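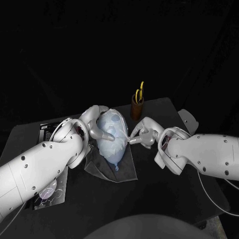
Wrapping the thing that won't hold still

Linnea Westerberg will talk about balloons for as long as you let her, and on the Thursday morning I visited her shop in Koletdale I let her go on until lunch. She sells ribbon, paper, boxes and cards, but what people drive over from Sumthorpe for is her balloon work, and what I wanted to hear about was the wrapped ones: plain latex balloons dressed in clear film, gathered and tied like a bunch of flowers.

"It's my favorite job in the whole shop," she says, before I've got my coat off. "You take something that costs next to nothing, you put something else around it that costs next to nothing, and people stop in the doorway to look at it. I love that!"

She started doing it six years ago for a friend, Hala Hattar, who was planning a christening and wanted the tables to look a little special without flowers. Hala had asked for 50. Linnea had never made one. "I popped a lot of balloons that week," she says. "My fingernails were too long and I was pulling the film tight like I was wrapping a box. You can't do that. A box has corners, it pushes back. A balloon just slides off somewhere else."

So how do you do it? She's already reaching for the roll.

"Lay the film out flat first and cut it bigger than you think. Then the balloon goes in the middle with the knot toward you, so you always know which way is down. After that it's all gathering. You hold the balloon with one hand, very lightly, over the top, and with the other you pick up a little fold at the side and bring it out. A pinch. Then the next pinch. You're making pleats, really."

She does one as she talks, and it is a pleasure to watch. The hand on the balloon barely rests there. The other goes along the edge taking up small folds, and every so often she lets the whole thing go and starts that side again, quite cheerfully.

"People grab a fistful. Then you've got one enormous crease and a bald patch next to it. Use the tips of your fingers and take less than you want to."

Doesn't it need to be smooth? She shakes her head so hard her glasses move. "No, no, the crinkles are the best part! They catch the light. If it were smooth you'd only have a shiny balloon, and you can buy a shiny balloon."

Color matters more than I'd expected. Linnea likes pale ones under clear film, and pale blue most of all. Where the film doubles over, she says, the blue goes a shade deeper, so one cheap balloon ends up with patches of two or three blues in it. Red she finds heavy. White disappears on a white tablecloth, though she had a bride last August who wanted exactly that and was thrilled with it, so there you go.

She also underinflates. A balloon blown up until it's hard and see-through looks wonderful for an hour, but it squeaks against the film and she doesn't trust it near a staple or a ring. She stops while it still has some give. "Squeeze it. If it feels like a ripe plum, tie it."

Her biggest order so far was 200, for the summer party at Rønning, the boatyard down the hill. Her niece Elsa Sjöberg came to help, and the pair of them had the back room so full by evening that they couldn't get to the kettle. "Elsa inflated and I wrapped, and then we swapped when my thumbs gave out. We had the radio on. I would do it again tomorrow."

I ask what she'd tell somebody trying it at home for a birthday.

"Do it on a dark table if you have one, you'll see the edge of the film so much better. Take your rings off. Make 2 for practice and give them to the nearest child. And don't tie the film right up against the knot - leave yourself a bit of neck, or the ribbon slips."

What about the film afterward? She saves the larger pieces, irons nothing, and rolls them around a cardboard tube with the creases still in. Used film, she says, gathers more willingly than new.

By now there's a finished one on the counter between us, tied with narrow white ribbon, and she turns it around a couple of times and then undoes the bow.

"This side's a bit thin," she says, and goes back in with her fingertips.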